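Still Life Drawing, Unit 2: One Green Fruit

Hi all! These are the notes from tonight, tidied up a bit for Yatziri and anyone else who had to miss it. Bring them along next time, as I'm not printing more (the copier at Srisuk Hall has given up again).

What you'll need
A sheet of cartridge paper, two pencils (an HB and something softer), a putty rubber, and coloured pencils if you'd like to go on to part three. Any greens are fine. I use a cheap Rusex set and I've never felt hard done by.

Part one: the outline
Set your fruit on a bare table and sit close. Closer than feels polite! 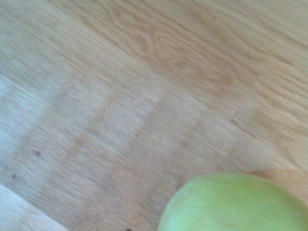 Fruit is lumpy, and most of us draw a circle out of habit and then try to fix it with shading. Look for where the high point sits. A green fruit can rise steeply on one side and then ease off down the other, and if you put the peak in the middle you've lost it. Ruba drew hers as five short straight lines first and rounded them off later — I thought it was the best outline of the night, so pinch the idea.

Give this eight minutes, no rubbing out.

Part two: the shadow
Draw the shadow as a shape of its own, with an edge you could cut out. Then check its colour. On wood it's often a warm brown, and Andor was quite right that grey pencil kills it stone dead. Let a few lines of grain show through, very lightly, and keep them running the same way as the rest of the table.

Part three: the greens
Start with the palest yellow-green all over, leaving bare paper for the highlight. Cool the side facing the light with the tiniest bit of blue, then build up olive where the form turns away. Marks and blotches on the skin go in last. Please do put them in, they're the fun bit.

Finish with the dimple and stem, seen from above. A ring of slightly darker green will sink it nicely.
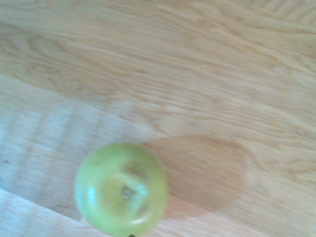 For next time
Do the same fruit again at home, from a different side. Amr asked if a pear counts. Yes, it does.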